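# Setting the table, 631 times

The usual way to teach a robot arm a household task was to drive it. An operator sat at a console, moved a pair of leader arms, and watched the follower arms repeat the motion a fraction of a second later. Gunon worked this way until December. A good operator could record 13 usable table settings in an hour, and a tired one far fewer.

The group now records without the robot. A person holds a gripper in each hand and does the job directly, and software recovers the path of each gripper afterward. The fingers have the same geometry as those on the Flemach arms that will later run the learned policy, so a grasp that works in the hand should transfer with little correction.

Table setting was chosen because forks are awkward. They are thin and reflective, and they must be pulled from a holder before they can be placed. A demonstration counts only if the fork ends up within 10 millimeters of its target position.

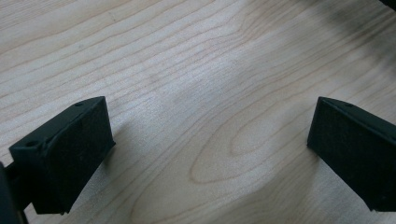
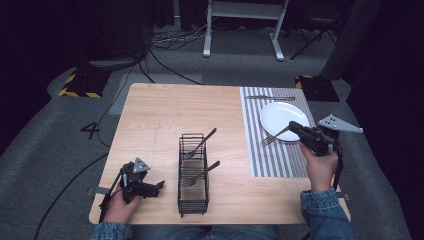

The current set contains 631 demonstrations by four people. Operators are told to move at a steady pace and to avoid regrasping in midair, which the policy tends to copy. Failed grasps are kept in a separate folder and used to train recovery behavior.

Beca Skyrme objects to the word "transfer." A human wrist, she says, reaches angles that the Flemach arm cannot, and any path recorded at those angles has to be thrown out or bent into something the joints allow. She would keep remote control for at least part of every data set, slow as it is, so that the arm's limits are present from the start.

Gunon's filter rejects 24 percent of recordings for exactly this reason. The remainder goes to Paveleck for training, and the first trials on the arm will use a single fork and a fixed plate.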